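Besstead parts list, carburetor section. One row per part number, plain CSV, updated each June.

The list covers the carburetors fitted to the Holst two-stroke twins and the later Stiten four-strokes. Prices are not included. 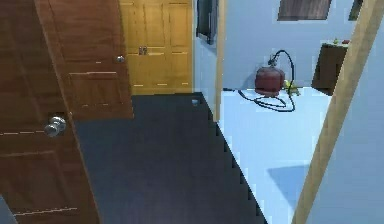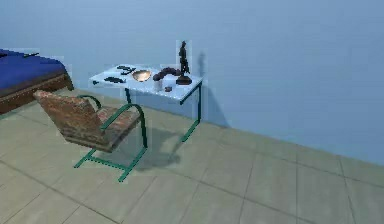
Kári Thygesen writes that the float needle for the early Holst body is listed under the late one, and that the two don't swap: the late needle has a longer stem and will hold the fuel level too low. Both rows have been corrected. If you ordered from the old file, check the stem before fitting.

## Columns

- `part_no` - number as stamped or printed on the bag
- `old_no` - earlier number, blank if none
- `body` - early, late or both
- `jet_size` - main and idle jets only
- `per_engine` - quantity for one engine
- `note` - free text

## Known gaps

- Throttle shaft bushings are missing for 2 of the Stiten bodies.
- The 30 mm intake gasket appears twice, once in paper and once in fiber. Keep both rows.
- Choke cables are in the Nilura file with the other cables.
- 5 rows have no `body` value. Treat them as unchecked.

The changeover from early to late bodies doesn't follow engine numbers closely. Go by the casting mark under the float bowl - it is easier to read with the bowl off.

## Corrections

Send the part number and what you measured to Obed Agbenyega. Please leave the column order alone when you edit the file.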